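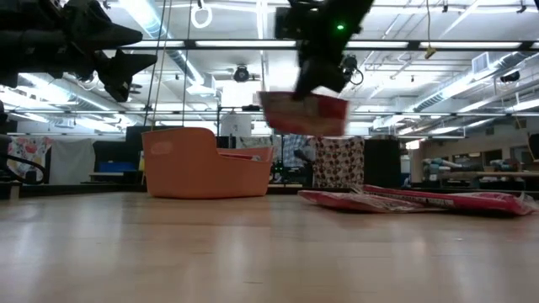 4. Setting up stock counts in Drendar

Drendar will tell you on its welcome screen that setting up a stockroom takes a few clicks. It takes longer than that, and most of the work happens away from the computer. Before you type anything, decide what counts as a location. A shelf is a location, a drawer is a location, and so is a single open-front bin like the orange plastic one on the tabletop, with its rim dropping low on one side. If you can put a label on it and it stays put, give it a code.

4.1 Create your locations

1. Open Stockroom, then Locations, then Add.
2. Type a code of up to 20 characters. Letters, numbers and hyphens only, whatever the pop-up hint says about spaces.
3. Leave "Suggest a name" switched off. The suggestions come from your item list and are wrong more often than they are useful.
4. Press Save and wait for the code to appear in the left column.

Note: Codes can't be edited after the first count. The Rename button changes the display name and nothing else.

4.2 Import your item list

1. Export the list from your old system as a CSV file.
2. Open it and check the quantity column. Blank cells are read as zero, with no warning.
3. Go to Items, then Import, and choose the file.
4. Compare the total on the results page with the total in your file.

Do not skip step 4. Savita Chaturvedi's first import had 1157 lines and the results page said "Complete" with 667 of them loaded. The rest had a comma in the description.

Caution: Running the import twice does not replace the first one. It adds to it.

4.3 Run a first count

1. Pick one location, preferably a small one.
2. Count it by hand and write the number on paper.
3. Enter the number under Counts, then New.
4. If Drendar offers to "smart adjust" the figure, choose No.

The sales sheet calls smart adjust a time saver. We have yet to see what time it saves – every adjusted figure still has to be checked against the shelf.

Error 54 means the location is locked by another user. Ask them to sign out, then reopen the count.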